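5 Running the Key Rack Task

This section covers the key rack task from first power-up to saving a practice session. It assumes you have finished Section 4 and that both arms have passed the joint check. If the joint check has not been passed on the day you are working, go back and do it again. A pass from the previous meeting does not count.

The key rack is the second of the three tasks in the Plitach student competition. The other two, the cup task and the cloth task, are covered in Sections 6 and 7. The rules quoted here are the ones the club received on 23rd March. If a newer copy is pinned up in the workroom, follow that one.

5.1 Before you start

You need two people. One is the operator, who drives the arms. The other is the spotter, who stands by the stop button and does nothing else while the arms are live. First-year members may be either one after they have signed the safety sheet.

Check that you have:

The rack, mounted and level enough that keys stay on the hooks by themselves
The key holders and keyrings from the Nunia box
The laptop with the Jarnix control program open
The stop button, plugged in and tested
A blank run sheet

CAUTION: Tie back long hair and take off lanyards and loose bracelets. Keep drawstrings tucked in.

5.2 Setting up the rack

1. Press on each end of the rack with your thumb. It should not move. If it does, tighten it before going on.

2. Look at each hook from the side. A hook that has been bent flat will drop keys, and a hook bent too far closed will trap the ring. Put bad ones right with the small pliers, a little at a time.

3. Number the hooks from left to right as the operator sees them. Use these numbers on the run sheet and when talking to each other. Do not use "the end one" or "the middle one."

4. Hang the keys in the starting layout printed on your run sheet. The layout changes with every round, so do not hang them from memory.

5. Turn each key holder so that its flat face points into the room.

NOTE: Loose split rings tend to ride up to the tip of a hook. Push them down into the bend before the run starts. A ring that begins at the tip and falls is scored as a drop, even if the arm never touched it.

5.3 Powering up

1. The spotter picks up the stop button and says "ready."

2. Switch on the main supply, then the left arm, then the right arm. Wait for each arm to finish its start-up before switching on the next.

3. In Jarnix, open the profile named Kılıçarslan. This is the profile with the slow wrist settings. The standard profile is too quick for work this close to a panel.

4. Set the speed limit to 67 percent for practice. Teams that have completed the timed trial may use 85 percent. Do not go higher on this task.

5. Open and close each gripper twice with nothing in it. Listen for clicking. If you hear any, shut down and see Section 9.

6. Follow each cable with your eyes from the gripper to the foot of the arm. It should have enough slack for a full turn of the wrist and should not be able to reach a hook.

CAUTION: A cable caught on a hook can pull the rack loose. If a cable touches the rack, the spotter presses stop right away and the operator lets go of the controls. Free the cable by hand only after the arms have gone quiet.

5.4 Placing a key holder

1. Choose the arm that is nearer to the target hook. Bring the other arm down low and away from the panel before you begin.

2. Pick up the key holder by its body. Do not grip the ring. The ring has to be free to swing when it meets the hook.

3. Raise the arm in front of the panel until the ring is a little higher than the tip of the hook. Stop there.

4. Move in slowly until the ring is past the tip.
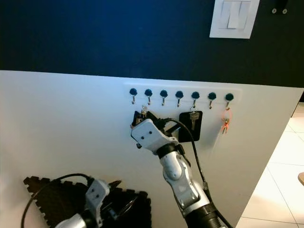
5. Lower the arm straight down. The ring should settle into the bend. If the holder tilts, the ring is resting on the tip, and you need to go back up and try again from step 3.

6. Open the gripper halfway and wait two seconds. If the holder stays where it is, open fully and back straight out. Do not turn the wrist while backing out, as the fingers can sweep a neighboring key off its hook.

7. The spotter calls the hook number and the operator marks it on the run sheet.

NOTE: From the operator's position the gripper often hides the tip of the hook. Use the side view on the laptop for step 4. Nevzat Dönmez, who wrote our practice schedule, has new members do this step on the side view alone until they can place three holders in a row.

5.5 If something goes wrong

The holder slips in the gripper. Bring the arm back to the mat and set the holder down. Pick it up again from the start. Do not try to squeeze harder while it is in the air.

The gripper presses on the panel. Back off before moving in any other direction. Sliding along the panel wears the finger pads and leaves marks.

A key falls. Leave it where it lands until the run is over, unless it is under an arm. In that case press stop, pick it up, and write "stopped" on the sheet. In a scored round the judge picks it up.

The arm stops with error 639. The wrist has been asked to go past its limit. Clear the error, return to the rest position, and approach the hook from lower down.

5.6 Shutting down and saving

1. Send both arms to the rest position and wait until they stop moving.

2. Switch off the right arm, the left arm, and the main supply, in that order.

3. Save the session under your team name and round number. The club drive holds 4,000 sessions and is cleared every July, so copy anything you want to keep.

4. Put all keys and holders back in the Nunia box and check them against the list inside the lid. Tell the next team if anything is missing.

5. Hang the stop button on its peg with the cable coiled.

Go on to Section 6 for the cup task.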